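# Ramari Letters: data card

Transcribed correspondence and one household account book from the Olteanu family papers. The set supports teaching and research on women's life writing.

## Contents

- 408 letters, one plain text file each
- 89 diary fragments, most undated
- 1 account book, transcribed as a table
- `people.csv`, with name variants and family relations

## Transcription

Original spelling and punctuation are kept. Line breaks are not. Words the transcriber could not read are marked `[illegible]`; doubtful readings carry a question mark in square brackets. Crossed-out text is kept between tildes. Alina Vlad made the first pass, and Holger Tveit checked it against the paper originals.

## Known gaps

Letters 110 to 127 (18 items) have no first page. Dates in `people.csv` come from family notes and conflict with the letters in several places. The letters were not corrected to match. Attribution of the diary fragments rests on handwriting alone.

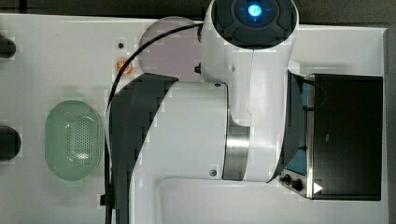 Smaranda Mihăilă

## Use

Cite the letter number and the release name. The current release is Eltia; the earlier one, Celer, used different numbering and should not be mixed with it. Translations are not included. Send corrections with the file name and line number. They are merged each February.

Contact | © Ramari Letters | Back to top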